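Workshop tips borrowed from a robot that practises in a pretend room 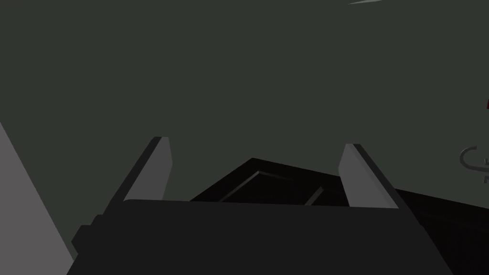

Brarnmont, 8th August

14 comments | Share this page

I have been putting household tips on this page for a good many years, mostly on stuck lids, squeaky hinges and what to do with the drawer that holds all the string. This month I have wandered a little further off than usual, and I hope you will bear with me, as I came back with some of the most useful advice on picking things up and putting them down that I have had in ages.

It came from Zohreh Ghaffari, who works at a small research group over in Okport. They teach a gripper to do ordinary jobs: lifting a lid, setting a cup on a tray, sliding a box into its place on a shelf. The gripper has two flat fingers and a great dark block of a palm behind them, and to begin with it does all its practice in a computer-made room, where a dropped cup costs nothing and there is no sweeping up. The view you get is from just behind and above the hand, looking out past the open fingers at whatever lies beyond. I found it rather like looking over the shoulder of somebody very patient.

The group calls the project Zulu, and the question behind it is a homely one. When a gripper fumbles a thing, is the trouble in the grip, or does it start earlier, in the way the hand comes in? They ran 541 practice tries with the hand going straight for the object as quickly as it sensibly could. Then they ran the same 541 again with one change, which was a short stop just before the fingers closed, long enough to check the lie of the thing and straighten up. Going straight in, it fumbled 192 of them. With the stop, it fumbled 11.

I had her say that twice. The fingers were the same and the squeeze was the same, and most of the mess simply went away! She was quick to tell me that a pretend room is kinder than a real one (nothing is greasy in there, and the table never wobbles), and that the real gripper on their bench has only been tried on a handful of jobs so far. I pass that on as she gave it to me. But I went home and tried the idea on my own two hands, and I have been breaking less ever since.

What follows is what I have made of it for kitchen and shed.

Stop short of the thing

When you reach for a glass at the back of a cupboard, let your hand halt a couple of fingers' width away before you take hold. It feels silly the first few times. You will notice, though, how often you were coming in crooked and about to clip the neighbour. I do it now with jars, eggs and the good gravy boat, and with anything on the top shelf where I am working half by feel.

Open wider than you need

The gripper goes in with its fingers well apart, and Zohreh says this mattered nearly as much as the pause. A hand that is only just open enough has to be aimed perfectly. People do the same thing with kitchen tongs, pinching them half shut on the way to the pan and then chasing a sausage round the edge. Let them spring right open, bring them down on both sides and then close. Pliers too, and those long-handled grabbers for getting things off the top of the wardrobe.

Come down square on anything dark

Dark things are hard to judge. A black baking tin in a dim oven, a charcoal toolbox on the shed floor, a dark tray with a shallow dip in the top of it - your eye finds the outline well enough but makes a poor guess at how deep the dip goes. The early Zulu tries had a lot of trouble of this sort, with the fingers arriving too low and knocking the rim. The group's answer was to have the hand come from directly over the object and lower itself the last little way at a steady pace. Mine is to do the same, and also to put a strip of pale tape along the front edge of the tins and boxes I use most. Masking tape is fine for the shed. For anything going in the oven, leave the tape off and turn the light on.

Clear the edges before the middle

We all tidy the patch straight in front of us and forget the sides. Jamshid Nikzad, who shares the bench with Zohreh and kindly made me a very strong cup of tea, told me that a good share of the fumbles had nothing to do with the object being fetched. Something off to one side got nudged by the hand or the arm on the way past. I thought at once of my worktop, where the mug handles all stick out over the bit where my elbow goes. Turn your handles to the wall. Push the spoon rest back. In the shed, put the odds and ends in a tub before you start, even if you only mean to be 4 minutes.

Hold less tightly

I had supposed that a firmer squeeze would cure most drops. They did try it, back in March, and it made rather little difference to the count, while soft things came off badly. If a thing is slipping, look first at where your fingers are. Two flat faces either side of the widest part will hold a jar with hardly any effort, and the same two faces too near the top will send it shooting out like a bar of soap. My sister-in-law in Skaltthorpe has sore wrists and tells me this one alone has been worth the reading.

Practise with something that doesn't matter

The pretend room is the part I envy most. You and I can't have one, but we can come close. If you have a new mandoline, do your first few strokes on an old potato with the guard on. If you are hanging a shelf, offer it up once with the drill still in its case, and find out then that you can't reach the left-hand bracket without moving the chair. I packed the picnic basket empty-handed last week, only pointing at where each thing would go, and was laughed at, and the flask fitted first time.

A note on keeping score

If you want to know whether any of this helps, put a pencil mark inside the cupboard door each time you drop or knock something. Keep to your usual ways for a fortnight, then do a fortnight with the pause. Change only the one thing, as they did with Zulu, or you'll never know which tip did the work. I'd love to hear how you get on, particularly from anyone with small children in the kitchen, as I suspect your marks will be a good deal livelier than mine.

Next month, back to limescale.

27 shares | 14 comments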